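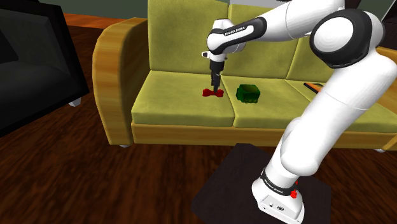

By Pincombe

I have a beef with the word "Good."

If you've ever tried to sell an old tablet through one of those trade-in sites, you know the drill. You type in the model, you pick a condition from a little menu, and up pops a price that makes you feel like you've been sitting on buried treasure. The menu usually goes something like Like New, Good, Fair, Broken. My Vistenura tablet was obviously Good. It had lived in a case since the day I took it home (a hideous padded one, but still), the battery was fine, and the only mark on it was a faint scuff near the charging port that you had to tilt under a lamp to find. So I picked Good, printed the label, wrapped the thing up like a newborn and sent it off to Brotex feeling pretty pleased with myself.

You can guess the rest. An email came saying the device had been "inspected and regraded." Fair. The new offer was $20 lower, and I had four days to accept it or ask for the tablet back. There wasn't a picture of the problem or even a sentence about it, just the new grade and a big green Accept button, with Decline in tiny gray type underneath.

I hit Accept. Of course I did! By then I'd already wiped it, already said goodbye to it, and already spent the money in my head. And that's exactly my complaint. The quote gets made when you still have all the power, and the real offer gets made once your stuff is sitting in somebody else's warehouse.
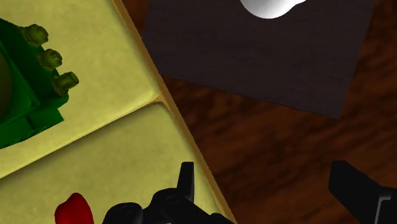 Now, I'm not saying these companies are crooks. People fib on those forms all the time. I'm sure somebody out there is mailing in a screen that looks like a road map and calling it Like New, and a buyer has to be able to push back on that. Fine by me. But pushing back should come with proof. If you're going to tell me my scuff is worth $20, show me the scuff. Take a photo, circle it in red, and I'll pay up and stop whining. They've got the thing under bright lights on a bench already, so how hard can it be?

What bugs me even more is that the grades don't mean the same thing from one site to the next. When I sold a phone back in January I read the fine print for a whole bunch of buyers (yes, I was avoiding my taxes), and it was a mess. One of them said Good allows "light signs of use." Another said Good means no marks visible at arm's length. Whose arm? A third didn't define it at all! So you line up all these prices next to each other on a comparison page, nice and neat, highest at the top, and you're comparing answers to different questions. The top price might come from the outfit with the pickiest inspectors, and you'd have no way to know.

That's the number I'd love to see on those pages, by the way. Next to every quote, tell me how often people got paid what they were quoted. I would happily take a lower price from a buyer that sticks to it — and I bet plenty of other folks would too.

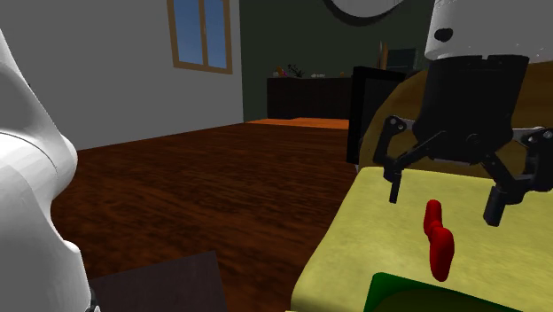
The store counter isn't perfect either, before anyone writes in to tell me I should have just gone there. I took my old e-reader to Maillard a while back and they offered me $15, in store credit, good only on accessories. I ended up with a cable I didn't need. But I will give them this much: the guy at the counter turned it over in front of me, pointed to a dent on the corner and told me what it cost me. The whole thing took two minutes. I didn't love the answer, but I could have put the e-reader right back in my bag and walked out, and there's a lot to be said for that.

So here's what I do now. I take pictures of everything before it goes in the box — front, back, all the edges, and one with the screen turned on. I read the return terms before I look at the price, and if it's going to cost me money to get my own device back, I skip that buyer no matter how high they are on the list. And I go down a grade on the form. If I think it's Good, I call it Fair and see whether I can live with that number. I usually can, and if I can't, the thing goes back in the drawer with the others.

I still have a second Vistenura in there, actually the older one, with the sticky volume button. Brotex keeps emailing me about it. They say it could be worth more than I think.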